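From: Kwadwo Acheampong
To: gripper-users
Subject: Re: [gripper-users] Marker cubes vs. wrist tracker on the hand-held pair

Iida Kiiskinen wrote:

> We are still undecided between the Ranero cubes and the inside-out
> tracker from Nonel. The tracker is lighter, but it drifts when the
> operator works close to a plain tabletop. Has anyone run both on cloth?
> I'd also like to know whether you changed the jaws. Ours are the short
> ones and they push fabric along before they close on it.
>
> Iida

Iida,

We ran both in August, same operators, same table. Totals were 3754 episodes with cubes and 1000 with the tracker, so treat the second set with more caution. The tracker lost pose mostly in the last part of the reach, which matches what you report. The cubes lost it when the wrist rolled far enough to turn the marked faces away from the head camera.

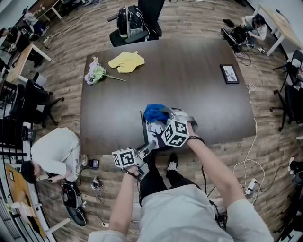
On jaws: we stayed with the long grey ones from Mäkelä and I would not go back. The short set has a better feel on rigid objects but needs a steeper approach, and a steep approach is where fabric bunches up. With the long jaws the operator can come in low. Flat card under cloth is the awkward case, as with the blue cloth on the deer card, where the jaws reach out over the fabric and a tip that goes too deep takes the card as well. Boglárka filed 3 mm off the tips on one pair and that reduced double picks. I don't have a clean number for it because we changed the foam at the same time.

Cube size is a separate question. Elsa wants to try a smaller one for two-handed folds, where the cubes can hide each other from above. My objection is that detection at full arm's length is already marginal with the exposure we use. If you test this, fix the exposure first and log dropped frames per hand, not per episode. We didn't, and had to reprocess.

Settings that worked for us:
exposure fixed, gain auto
pose gap filled up to 20 frames, longer gaps discarded
jaw width zeroed at the start of every session

Irfan has the conversion script for the Dilosberg controller. It assumes the left gripper is device 0, so check that before you run it.

Kwadwo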